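Folding T-shirts on the bed, and other things I was told would change my life

April 2021

I have read too many articles about folding. They all promise the same thing, which is that if you fold your T-shirts a certain way your mornings will be calm and you will never again pull out the wrong shirt. I'm suspicious of anything in a drawer that is supposed to improve my character. But I had a bed covered in clothes and a free afternoon, so I decided to test a few of the claims on the actual shirts I wear, which are old and have big prints on them and don't look like anything in those articles.

The article that started it was on a home site called Brekance, and it had 1,518 comments under it. I read more of those than I should have. Most were from people who had just folded one drawer and were very happy. I would like to hear from them again in December. Anyone can have a nice drawer on the first day. I had a nice drawer on the first day too, when we moved to Campbell, and by the time the last box was flattened it looked like something had been living in it.
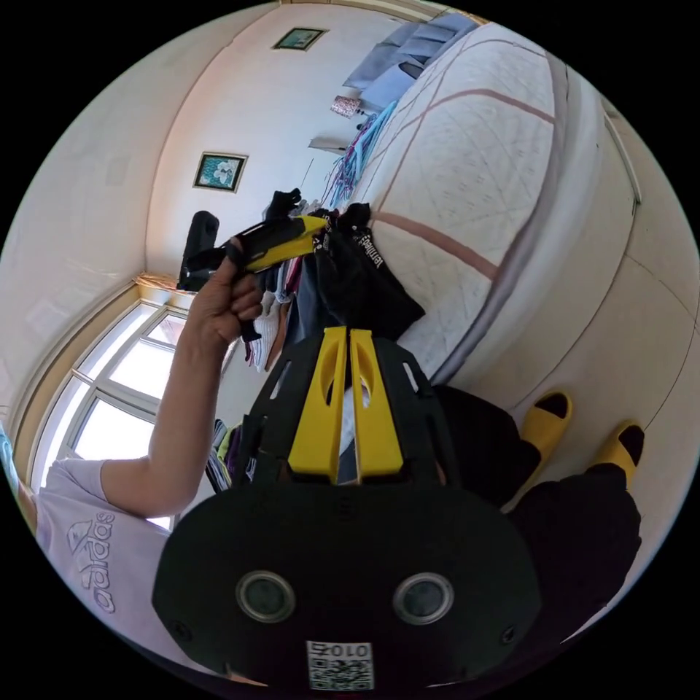
The first piece of advice is always to work in daylight, near a window, and I'll give them that one. I used to sort laundry at night under the ceiling light and I could not tell black from navy to save my life. I also missed stains. If you have a room with a decent window, move the job there and do it before dinner. I don't think it makes the folding any better, but it makes the deciding better, and the deciding is most of the work.

The second piece of advice is to take every shirt you own out and put it all in one heap. The thinking is that the size of the heap will shock you into giving half of it away. I did this once, years ago, and I was not shocked. I was tired. Then it was bedtime and the heap was on the bed, so it went on the chair, and it lived on the chair for a while. These days I do one drawer's worth and stop. If I still feel like it, I do another. I usually don't feel like it.

Now, the surface. Brekance says a bed is the wrong place to fold and that you need something hard and flat, like a dining table. They may be right about dress shirts. For a T-shirt I can't see that it matters. A bed is the right height for me, or at least closer than the floor, and it's big enough to lay a shirt out full length and still have room for a stack on the side. The one real problem is a puffy cover. On a thick comforter everything sinks and slides around and you end up folding air. Our quilted bedspread is thin enough that a shirt lies fairly flat on it, and the cotton doesn't skate the way it does on anything shiny.

I did find one use for a bedspread with a pattern. If it has straight stripes on it, you can line up the side of a shirt with a stripe and see right away whether you're folding it crooked. I have never seen this in an article, maybe on account of there being nothing to buy.

Speaking of which, I bought the thing. It's called the Zukero, it cost me $34, and it's a hinged plastic board that you lay the shirt on and flip in order, left, right, bottom. I wanted to dislike it and I half do. The folds come out even. The size is the size, though, and it was plainly picked by somebody with a wider drawer than mine. My shirts came off the board slightly too big to stand up in the drawer, so I had to fold each one again by hand, at which point I was a person with a board doing the job twice. It's under the bed now. If you have open shelves and like a neat store-type stack, you might get along with it. I wouldn't pay that again for it, and I'd want to measure the drawer first.

The company also sells a video course for $200, and no, I didn't buy that.

What I do by hand is pretty plain. I lay the shirt face down, smooth it from the middle out with the flat of my hand, bring one side in with the sleeve folded back on itself, then the other side the same way, so I have a long strip. Hem up to just short of the collar. Then I fold that in thirds, or in half if the shirt is small, and stand it up. If it falls over, I folded it too loosely or the drawer isn't full enough yet. The falling over bothers people a lot in the comments. Mine fall over too. I lean them on something.

Face down is the part I got wrong for years. If you start with the shirt face up, the print ends up buried inside the folds and every black shirt in the drawer looks like every other black shirt. I own a lot of black shirts. Some have a wall of white lettering all over the chest, some have one little logo, and folded the wrong way they might as well be the same garment. Starting face down puts some of the print on the outside, so I can see what I'm reaching for.

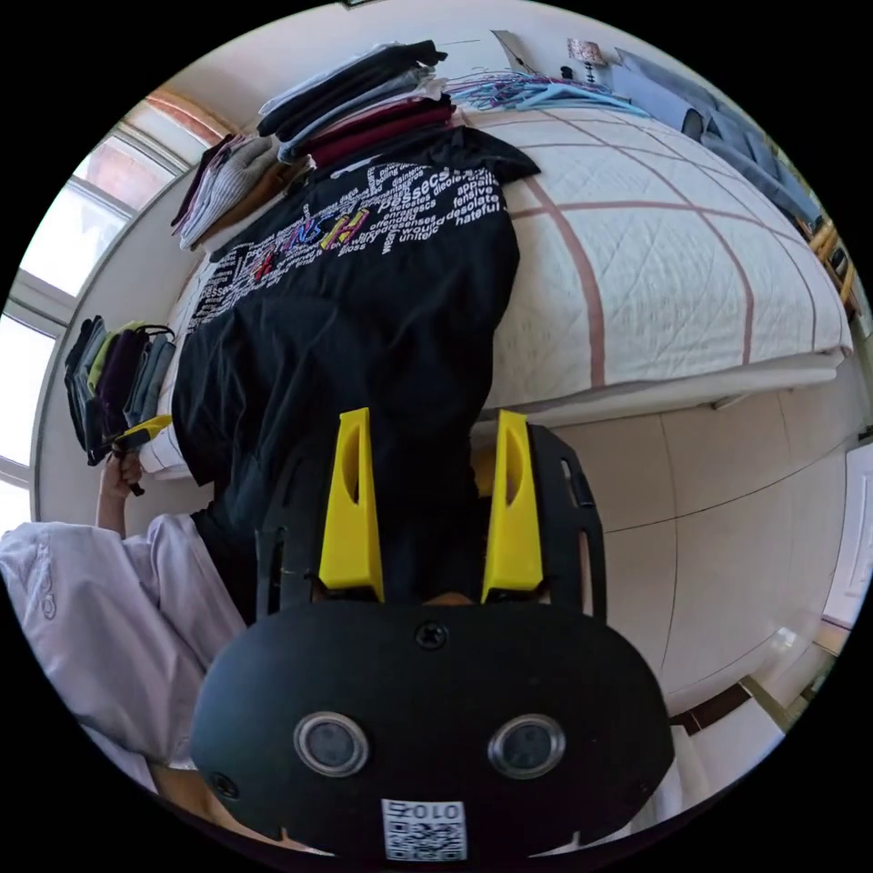
Does folding a printed T-shirt crack the print?

Age and heat from the dryer do far more damage than a fold does, at least on my shirts. A thick, rubbery print can take a crease if it's folded sharply and then squashed under a pile for months, so I try to put the fold beside the lettering on those, or I roll them. Thin prints that feel like part of the cloth have never given me any trouble.

I know the standard answer online is that you must never fold a print at all and should hang everything. I don't buy it. I hung my shirts for one whole winter to see, and what I got was stretched necks and little points at the shoulders from cheap hangers. The old cracked shirts stayed cracked. The newer ones looked the same as the ones that had been in the drawer. It wasn't a scientific trial and I'm not going to pretend it was, but neither was anything I read telling me to do it.

Rolling is another one with big fans. It's fine! It fits a lot into a suitcase and I'd do it for a trip. In a drawer, the rolls unroll, and then you have a drawer of tubes that have lost interest. I also couldn't get a heavy cotton shirt to roll any smaller than it folds. The light ones, sure. Gym shirts, sure. I roll the ones I sleep in, mostly out of laziness, and nobody is checking.

About getting rid of things. I was ready to be talked into this part, and I still wasn't. There's a rule going around that if you haven't worn something for 98 days you should let it go. I would love to know where that number came from. I live somewhere with a warm half of the year and a cool half, so by that rule I'd be giving away long sleeves every summer and buying them back in the fall. It's a good rule for whoever sells long sleeves. What I do is try on anything I'm unsure of, right then, in front of the mirror, and if I take it off fast, it goes. That has worked better for me than any number of days, and it cleared out several shirts I had been folding faithfully for years without once putting them on.

Some shirts I kept for no good reason. There's one with a paint spot on the hem and one from a summer job where the collar is mostly thread. They take up no more room than the good ones. I have a shelf at the back of the closet for them, and the articles can mind their own business.

Then the storage boxes. I had a set of fabric dividers from Birari that were supposed to stop the rows from collapsing into each other. They held up for a few weeks and then the sides went soft and leaned the same way the shirts leaned. I replaced them with shoeboxes. The shoeboxes are ugly and they work, and the drawer closes so I don't have to look at them. Cut the boxes down an inch lower than the drawer or you'll catch the lip on the frame every single time, which I did, for longer than I'd like to say.

So am I calmer in the mornings? I can't say that I am. I find a shirt a little sooner. I still stand there deciding. The rows do get messy after a couple of washes, mostly at the front where I put things back in a hurry, and I fix that end when I'm adding clean ones and leave the rest alone.

Next I want to try the same thing with sweatshirts, which I expect to go badly. They're too thick to stand up and the hoods never fold into anything. If you have a way of dealing with hoods that doesn't involve buying something, leave it in the comments. I'll try it on two sweatshirts before I believe you.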